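Taneck Kitchen-Floor Set: data card

Maintainer: Américo Mendes
Status: research release, second revision
Modality: wrist-mounted RGB, gripper width, end-effector pose, episode outcome
Setting: one lived-in home kitchen, tiled floor, no staging between episodes

Taneck was collected to test whether a grasp proposal network trained on tabletop data can be adapted to objects that sit at or near floor level. Both gripper fingers are in view at all times, and their spread is used as an input.
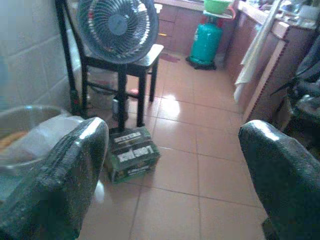
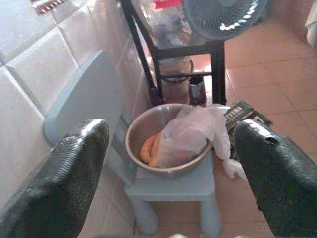 Wrist views from the same kitchen, fingers spread. The first looks across the room; in the second a steel bowl on a low blue stool lies between the fingers.

1. Contents

The set holds 1,123 episodes. Each episode is one approach to one target and ends in a grasp, an abort or a timeout. Episodes are stored one per folder, with a metadata file, a pose log and the image sequence. The pose log is in the robot base coordinate system. Gripper width is logged in millimeters and has already been corrected for pad thickness.

Targets fall into 7 classes: bowl, basin, box, bag, bottle, lidded container, other. The class "other" is not used in the reported scores. Bags are labeled separately even when they lie over another target, and the pair is linked in the metadata under "occluder".

2. Method

The baseline is the Pavik grasp network, trained on tabletop scenes only. We compare it with Corenton, which adds two changes.

Finger masking. The area covered by the fingers is replaced by a learned token before the encoder. Glare on the finger pads moves with wrist angle, and the baseline tends to read it as an object edge.

Height conditioning. The estimated support height (floor, stool, counter) is passed to the proposal head as a single scalar. It comes from the pose log and a plane fit, so no depth sensor is needed.

Both models were fine-tuned for 2,000 steps with the same batch order. The encoder was frozen in both cases. Learning rates are in the config files.

3. Results

Corenton improves on Pavik for bowls, basins and boxes. Most of the gain comes from finger masking. Height conditioning alone helps only when the target is on a low support, and it slightly hurts for targets on the floor next to a wall. We have not found the cause.

Bags show no gain. Thin translucent plastic is proposed as a graspable surface by both models, and a bag hanging over a rim pulls the proposal away from the rim itself. The Rezaei filter, which drops proposals with low normal agreement, removes part of these at the cost of valid bowl grasps. It is off by default.

Full per-class scores are in results/main.csv. Scores in the first revision were computed with uncorrected gripper width and should not be cited.

4. Known issues

Floor reflections. Glossy tiles produce bright patches that shift between views. The plane fit fails on a small share of episodes for this reason. These carry the flag plane_ok = 0 and should be excluded from height experiments.

Timestamps. Pose and image clocks drift apart in long episodes. Use tools/align before computing velocities. The aligned files are not shipped.

Single location. All data come from one kitchen. Wall and floor tile patterns repeat across train and test, so results here say little about transfer to other rooms.

Label noise. Box and lidded container were confused by annotators in early batches. A second pass fixed the test split only.

5. Splits

Splits are by session, never by episode. Do not reshuffle. Adjacent sessions share object layouts, and random splits inflate the scores for both models.

6. Use

Research use only. Report the revision number and whether the Rezaei filter was on. Send corrections to the maintainer with the episode ID and the affected field. The next revision is planned for June and will add the aligned pose files.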